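About Kuzmenko Tabletop Storage

Kuzmenko supplies small shelving for kitchens, break rooms and teaching kitchens. The company was set up by Oksana Demchenko, who still approves each drawing before it goes to the shop. Office and stockroom are at 16 Grellbridge Road. Fabrication is done next door at number 5.

What we make

The catalog covers freestanding shelves intended to stand on a counter or table without wall fixing. There are two ranges. Kavus is the open range, for mugs, bowls and other items in daily use. Udumus is the deeper range, for jars and canisters. Current order codes are 2254 (Kavus) and 2352 (Udumus). Older codes are still accepted for spare parts. Custom widths are quoted on request; please send the clear depth of the counter as well as the width, measured at the narrowest point.

How we check a layout

A shelf drawing does not show whether a mug can be lifted off without the handle catching an upright. Layouts are therefore tried on a table with ordinary household items. Each item is placed, removed and replaced from both sides. Handle direction is noted, as is the clearance to whatever stands beside the shelf. Cups with a narrow base are tried separately, because they place more load on the front bar.

Trial shelves carry a printed label, and the label text is used in the trial notes in place of a product name. Notes are kept with the drawing. The present note format dates from 4/10/19 and replaced a single-page checklist. 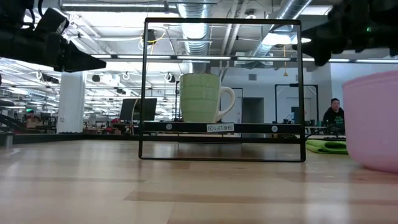
Shelf labeled SHELF1(3) with a pale green mug, handle to the right. Folded green cloth alongside.

Orders and visits

Orders are accepted by email or letter. Stock items ship flat with fasteners and a assembly sheet. The stockroom is open to trade customers by appointment and closes for inventory in February. Requests for drawings should state the order code and the intended contents of the shelf.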